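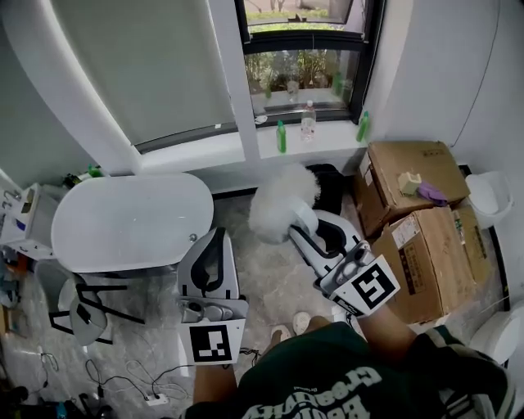

Figure 2. Collecting a bathroom demonstration with the Pimer hand-held grippers.

3.2 Collecting demonstrations in real bathrooms

Cleaning is a wonderful test for learning from demonstration, and bathrooms are the best part of it. The rooms are small, the fixtures are hard and shiny, and every household keeps different things on the sills and ledges. We wanted our demonstrations to carry all of that, so we left the rooms as we found them. In Figure 2 the demonstrator holds one Pimer gripper in each hand and reaches with the right one toward a fluffy white duster lying on the marble-patterned tile. Each gripper carries a square fiducial marker, which gives us a second estimate of hand pose to check against the one from the head view. A freestanding tub, a window and a few cardboard boxes share the room, and all of them show up in the data as things the policy has to work around.

We recorded in four homes in the Draritgate area. Every session used the same pair of grippers and the same head-mounted view, and the demonstrators were free to pick the order of the tasks. The task list had wiping the rim of a tub or sink, moving bottles from one surface to another, and picking up a duster from the floor and sweeping along the baseboard. The duster task quickly became our favorite! Its head is soft and changes shape with every touch, the handle can end up at almost any angle, and people solve it in very different ways. Some go straight for the handle. Others nudge the head first to swing the handle closer, and a few pin it with one gripper and regrasp with the other. We kept all of these styles.

We also tried the same tasks by remote control, with the Cavmont two-arm setup and a pair of hand controllers. Remote control has one big advantage: the recorded motions are ones the robot can already make. It was a good deal slower, though, and our operators tended to avoid the floor, where the arms came close to their joint limits. With the hand-held grippers, people crouched, leaned and reached low without thinking about it. The price is that some of those motions lie outside the robot's workspace and have to be filtered later (Section 3.4).

In total we kept 1,000 hand-held demonstrations and 400 remote ones. A demonstration was dropped if either gripper lost tracking for more than 2 seconds, or if the demonstrator stopped before finishing. Paloma Montoya and Mhairi Sutherland labeled the start and end of each grasp by hand, working separately and then going over the clips where they disagreed. Most of the disagreements came from the duster, where it is hard to say when a grasp on a thin handle becomes firm.

Jaw width is read from the gripper directly and resampled to match the video. We found it very helpful to keep the small openings and closings people make just before contact. An early version of our pipeline smoothed them away, and the Koutsoukos policy trained on that data closed too early on handles. Putting them back fixed most of those misses, and we were delighted to see the robot begin to make the same little adjustments on handles it had not been trained on.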